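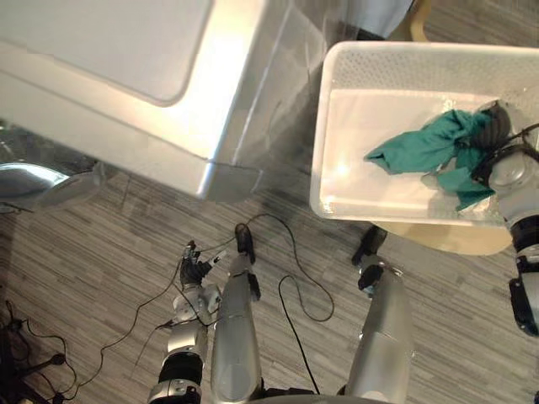
Right gripper on the teal cloth, laundry basket, Mistidcombe shared workshop.

1/ The Mistidcombe workshop is pleased to share an update on Nuva, the two-armed robot our members have been building since June. The present task is laundry: take a cloth from the basket, carry it to the machine, let go.

2/ The arms are now on their second set of wrist housings. The first set flexed under load and was withdrawn. Begoñe Tejada redrew the part, and the files are in the members' folder under the name Tanoli.

3/ Grasping fabric remains the main difficulty. A crumpled cloth presents no fixed edge, so the software looks for a raised fold and closes the fingers on it. Sayaka Iwasaki wrote this routine and maintains it.

4/ To date the group has logged 468 grasp attempts. The target before the next design review is 1,000. Attempts in which two cloths come up together are recorded separately and do not count toward the total.

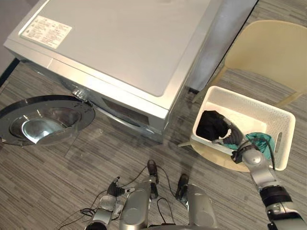 5/ Dark fabric has required particular attention. Black fingers against black cloth give the vision software very little contrast, and the fold finder often returned no result at all. Vega Prieto has adjusted the exposure settings and will report on them at the Wednesday meeting.

6/ Members have asked about the cables on the floor. A proper harness is planned. Until it is fitted, please walk behind the bench and do not step across the leads while the arms are powered.

7/ Arm speed is limited to 80 millimeters per second whenever anyone is within reach. This limit is set in the controller and may not be changed without the agreement of Olaia Benítez.

8/ The parts list has been revised. The Direlel joint bearings are out of stock, and the group holds 5 spares. Members with unused bearings of the same size are asked to contact Covadonga Villanueva.

9/ Work on the door approach begins next. The arm must clear the rim with the cloth hanging below the fingers, and the current path planner does not account for the hanging length. Suggestions from members are welcome in the replies.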